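The Window Seat Problem

04/12/2021

Another press release in the inbox, another capsule with big windows. Buvudmont this time. Seats for 7, a flight to the edge of space under a balloon, a deposit page already live and taking cards. No vehicle yet. There is a mockup of the cabin with a bar in it.

I have been writing on and off about selling rides to space for long enough to have a folder of these. Hilum had one. Markance had two, if you count the one they quietly renamed. Same soft lighting in the drawings, same woman in a gray sweater looking at the Earth. I'd like to see somebody draw her being sick.

My complaint is not about rich people going up. Let them. I'd go tomorrow if the seat was free and my wife didn't find out until I was back. My complaint is the deposit. It's the part of this business that works, it's the part that has always worked, and we keep covering it like it was a rocket.

Look at Hilum. They opened reservations in January three years ago and closed the first round with 585 names. Every outlet ran that number. I ran that number! Looked great in a headline. What none of us asked was where the money was sitting. In a separate account? In the general pot, paying for desks and engineers and the trade show booth? The contract said "refundable subject to program status", and if you can tell me what that means you should be a lawyer. A friend of mine had a place on the list and asked for his money back last spring. Got a nice letter. Got a mission patch. The money came 2 installments and one phone call later, so fine, he got it, but he had to get a bit loud.

Houshang Mousavi wrote me after my last column to say I was being unfair. He worked in propulsion most of his life and I take him seriously. His point: early customers always pay for the thing before it exists. Ships, railroads, airplanes. Someone has to put money in when its risky and if you regulate that away you get no industry at all, you get government capsules and a lottery. He said the people on these lists know what they're doing.

Some do. I've met a few. But read the sales page as a normal person would. It doesn't say "help us build this". It says "reserve your seat". There's a seat map. You can choose the window! An investor gets a share of the company and a stack of paper warning him he could lose the lot. A passenger gets a seat number on a ship that has never been built, and a welcome kit. Same risk, none of the paper.

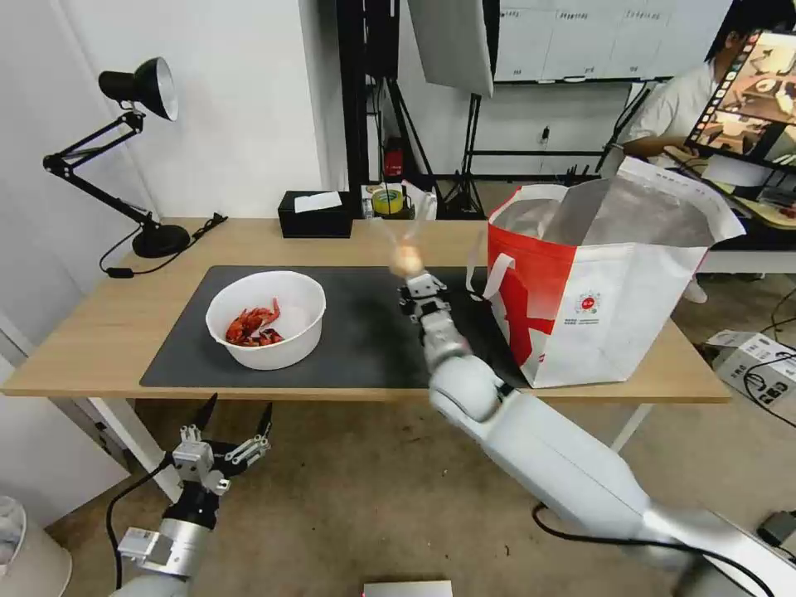
A desk lamp, a white bowl and a dark gray mat on a long table.

So what would I want. Nothing fancy.

Deposits in escrow. Real escrow, third party, released when the vehicle has flown with people on it and come back. If a company says it can't survive without spending passenger money then it is telling you something, and you should listen.

A date that costs them. Right now a slipped date costs a space company nothing. It's almost a tradition, we all laugh about it. First flight next year, always next year. If the date goes by, the passenger should be able to walk away with everything plus interest, no letter, no patch, no loud phone call. Airlines have to hand back your fare when they cancel. Why is this different? Because it's inspiring?

And plain words about the ride. Most of the cheaper tickets are not going to orbit. Up, a few minutes floating, down. Or in the balloon case up, no floating at all, and a drink. Nothing wrong with either one. But I got a reader mail from a man who had put money down with Markance and was under the impression he'd be circling the planet. He wanted to know if he could see his house on the second pass. There is no second pass. He's not stupid, he sold farm equipment for a living and reads contracts. He read the front page of the website, which had a picture of a space station on it.

Rostam Daneshvar, who used to edit me and still thinks he does, says I should be careful here. Too many rules too soon and the small outfits die, the two or three giants are left, and they'll be perfectly happy to fill in every form you send them. He's right that it could go that way. Escrow hurts Buvudmont a lot more than it hurts somebody with a billionaire's checkbook. I don't have a good answer. Maybe a cap, so a small company can spend some slice of the deposit if it says so in big letters at the top. Maybe companies under a certain size get a lighter version. I'd take a light version over what we have now.

Naseri is the one I point to when people say it can't be done. Small company, not glamorous, terrible logo. They take a fee of 3040 dollars to hold a place and that's it untill there's a tested vehicle. The fee is nonrefundable and they say so on the first screen, before the pretty pictures. You know what you're out. Their list is short. I've been told by people in the trade that this proves the model is bad, that nobody signs up when you tell them the truth that early. Think about that for a minute.

Then there's us, the people who write this stuff up. A rendering comes in, it's gorgeous, it's free, the page needs filling by four. Half the time we don't even write "plans to". We write "will". The hotel will open, the capsule will carry, guests will enjoy. I went back through my own old pieces last week and it was a bad afternoon. Eleven wills on one page about a station that now exists as a storage unit of brochures, as far as I can find out.

From here on I'm asking the same three things of every company that mails me. Where is the deposit money held. What has flown. What does the customer get back and when. If they don't answer I'll print that they didn't. Buvudmont has had the questions since Tuesday and so far I've recieved a link to the press kit, which I already had.

I still want to go, by the way. Window, left side.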